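Tern counts at Pralton, and a question on juveniles

Posted Aug 26, 2019 - Grerkum Bird List 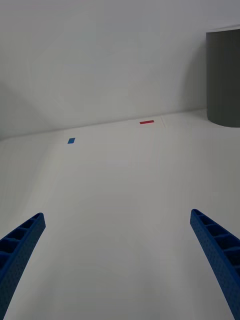 Re: Common or Arctic?

> We had 9 juvenile terns on the shingle at Pralton, all with orange at the base of the bill. Can we safely put them down as Common? The June sheet only says "tern sp."

Yes, I would. Young Arctics this late usually have an all-dark bill, or close to it. Check the wing too - Common shows a dark gray bar along the secondaries, where Arctic is white and looks almost see-through in flight. Leg length helps if they are standing on something flat.

I had two Arctics off Temba Point on the last high tide, both juveniles, with 50 Commons on the rocks. Please send your sheets in the usual format and leave the age column blank if unsure.

2 replies | 9 shares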